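Visit to the Kettler Packaging Works, Arden

The Kettler plant in Arden molds food containers and lids for the Prelta range. The tour began at the resin silos and followed the material through drying, molding and trimming. The main hall has 27 presses, each fed from overhead lines.

Lids are run separately on the north side. Drirka supplies the tooling, and a mold change takes 45 minutes - most of it spent on heating.
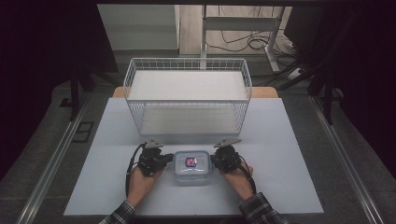
Small clear container with its lid on, labeled item inside.

Samples are pulled every 200 cycles and checked for wall thickness and lid fit. Trim scrap is ground on site and goes back into non-food products. The warehouse was closed to visitors, so the tour ended at the pallet wrapper. Parking is at the east gate.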